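# Clumidgate Kitchen Pack – frequently asked questions

Clumidgate is a set of simulated kitchens for people who want to try out robot arm software before they go anywhere near a real worktop. I look after the questions inbox at Forar, and these are the ones that come up most. If yours isn't covered, write to me (Cúc Sầm) through the contact form. I love getting these emails, including the long ones!

## What do I get in the pack?

The full pack has 43 kitchen layouts and 164 small objects to put in them, mostly things you'd pick up with one hand. Every layout comes with a robot arm already placed and ready to move. You also get a handful of starter tasks, the scripts that run them, and a viewer so you can watch what's going on.

## Is there a smaller version?

Yes. Clumidgate Starter has 7 layouts and is free for anyone to use at home, in class or at work. The files are laid out in the same way as the full pack, so anything you write for Starter will carry on working if you move up later.

## Do I need a real robot?

No, and most of our users don't have one. Everything happens on your computer. If you do own an arm, you can swap in your own model of it, and there's a walk-through for that in the guide under "Bring your own arm". Set aside an afternoon the first time – the joint limits always need a bit of fiddling.

## Will it run on my laptop?

Probably, if it can manage a fairly recent 3D game. A desktop with a decent graphics card is much nicer for long runs. On a plain laptop, turn off soft shadows in the settings and use one camera view at a time. You can also run everything without the viewer, which speeds things up no end, and save pictures only when you want to check something.

## What can the arm do?

Reach, grasp, lift, carry, place, push and pull. The starter tasks cover picking up a utensil, moving it along a worktop, opening a drawer and closing a cupboard door. You can string these together, and some of the longer chains people have sent us are brilliant – one user has a whole table-laying routine going.

Pouring is there too, but I'd call it early days. Liquids are treated as lots of little beads, so they behave more like dried lentils than soup.

## Why start with something as plain as a spoon?

Small, thin things are a really good test! A mug is forgiving. With a spoon, the gripper has to come in at the right height and the right angle, and a tiny error at the wrist makes a big difference at the fingertips. If your code can cope with a spoon in all the spots we might put it, the bigger objects tend to feel easy.

## Can I change the kitchens?

Please do. Worktop patterns, cupboard colours and the position of the fridge and cooker are all in one settings file per layout. You can also ask for a random mix, so your software never gets too used to one room. I'd start by changing surfaces only, then move the furniture once that works.

## Can I put several cameras in one room?

Yes, as many as your machine will put up with. You can fix them to the room or to the arm itself. A view from close to the wrist is handy for grasping, and a wider one helps you spot an elbow that's heading for the cupboards.

## My gripper goes straight through an object. What have I done?

Almost always, the time step is too long. Open the settings and halve it. If that doesn't help, check that "simple contact" is switched off, as it's on by default in anything made before version 46. If you're still stuck, send me the log file and the name of the layout.

## Does it work with Cassim?

It does. Cassim users can load our layouts directly, and the gripper settings come across too. Fevgate support is being tested and should be ready in July. Drawers already work well there, cupboard doors less so.

## Will something that works here work on a real arm?

Sometimes first time, often after a bit of tuning. Real worktops have crumbs and glare and slightly wonky edges, and we don't model all of that. What you do get is a safe place to make your first few hundred mistakes, and I think that's worth a lot on its own.

## Can I use pictures from the viewer in my report or slides?

Of course. Papers, posters, school projects, blog posts, whatever you like. A mention of Clumidgate is appreciated. Press P in the viewer to save what's on screen.
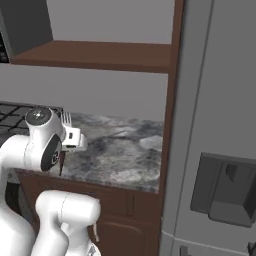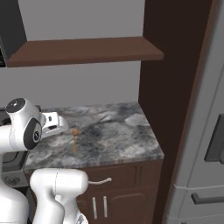 *The white arm at the marbled worktop, from the viewer. The spoon is easiest to see in the second picture, just to the right of the fingertips.*

## How do I suggest a new object?

Use the contact form and choose "Object wish". Rough measurements and a sketch are plenty. The potato masher and the egg whisk both came in that way, and I'm still hoping somebody will ask for a colander.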